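Wurnance cell, two-arm table. August, started just before 9 in the morning

Okay, so the left gripper is still doing its thing. It closes fine on command, but when it opens one finger gets to where it should and the other one stops a hair early, and then the next pick lands off to one side. I logged 53 open/close cycles yesterday before I gave up and went home, and the short stop showed up on 6 of them. Not enough to call it broken, too many to hand the table over to Poonam for her runs!

I didn't want to tear into it right away. First I went around the rails and checked every bolt on the corner brackets and the diagonal braces, left side then right. One brace bolt on the left took almost a quarter turn (I marked it with paint pen so we can see if it walks again). Everything else was tight. Then I ran both arms out over the table with the basket set toward the back, same job as always, left gripper open, and let them hold there while I watched the numbers. Left arm drifted 3 counts at the shoulder, right arm didn't move at all.

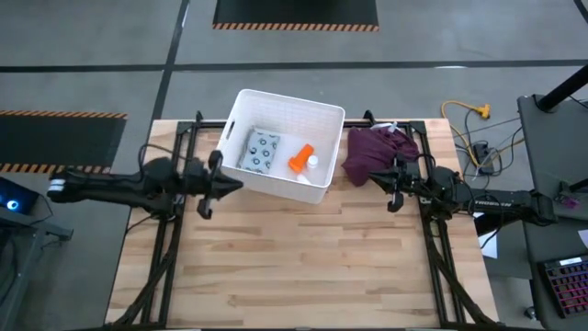
Korkor Ankrah thinks I'm looking in the wrong place: the shoulder drift is old news, she had the same thing on the Ginia table in the spring, and a finger stopping short is nearly always grit in the slide or a cable tugging on the wrist when it rolls. Check the loop on the cable before you touch any offsets, and write down the old offset this time, please.

Fair. (The old offset is 585, it's now written on the inside of the cabinet door AND in this book.)

So, cable first. I rolled the wrist all the way one way and then the other by hand with the power off, and yes, there's a spot near the end of the roll where the loop goes tight and pulls. I cut the last tie, gave it more slack, and put a new tie farther back on the forearm. Then I pulled the fingers, wiped the slide with a dry lint-free cloth, and got a gray smear off it, so Korkor gets half a point for grit too. Put a very thin film of the Zadach grease back on. Last time somebody loaded it up and it just collected fuzz.

Fingers back on, screws snugged in turns, power up, home, open. Then I jogged the wrist in toward the handle end of the basket with the fingers open and stopped short to compare the gap against the other arm. 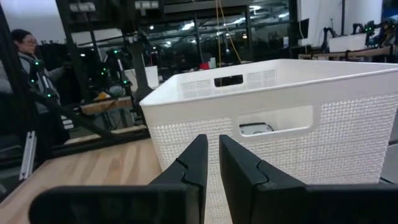
I set the open width from there, left the offset alone, and kicked off another batch of cycles at half speed. No short stops by lunch. I'd like to see it at full speed with the wrist rolled over hard before I believe it, and I still want to know where that shoulder drift comes from.

To do: order more ties, ask Kwame if Clegg still stocks the finger screws (I rounded one, sorry), full speed batch after 2.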